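Heltgate Supper Club: Your Questions Answered

We get a lot of the same questions before every Monday supper, so we've gathered them up in one place. If yours isn't on the list, please do write to us, we love hearing from you!

Do I need to book?
Yes, please. The hall on Fendimton Street has 37 seats and they do tend to go fairly quickly once the menu is up (the dumpling night in October was full before lunch). Booking opens at 9 a.m. on the Monday before.

What does it cost?
You pay what you can. A supper costs us around 400 dollars in groceries, and whatever comes in the tin on the night goes toward the next one.

Can I bring the kids?
Oh, please do! Children eat free, there are high chairs by the kitchen door, and we always keep a pot of plain noodles going for anybody who is suspicious of sauce.

Do I need to bring my own plate and cup?
Plates, no. Cups, yes if you can manage it - we have plenty of forks and never quite enough to drink out of. Plastic is perfectly fine and a good deal kinder to the hall floor than glass. It helps to put your name on the bottom, so we can get it back to you if it's left behind. 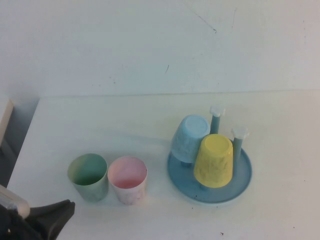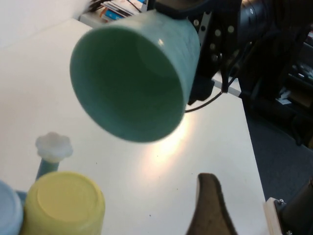 Plastic cups, with a green one in both pictures.

I have an allergy. Will there be something for me?
Almost certainly, but tell us when you book and we'll go through the menu with you. Our kitchen does handle nuts and wheat, so if your allergy is a serious one, let's talk it over first.

Where do I park?
The Okden lot behind the hall is free after 5 p.m. You can also take the 543 bus, which stops right across the street, and the last one back leaves at 10:20.

Can I help out?
We'd be delighted. Come at four if you like chopping, or stay on afterward if you're more of a dish washer. Aprons are hanging in the hallway, and cooks eat first.

What if I have to cancel?
Just send us a note by noon on the day, and we'll offer your seat to the next person on the waiting list.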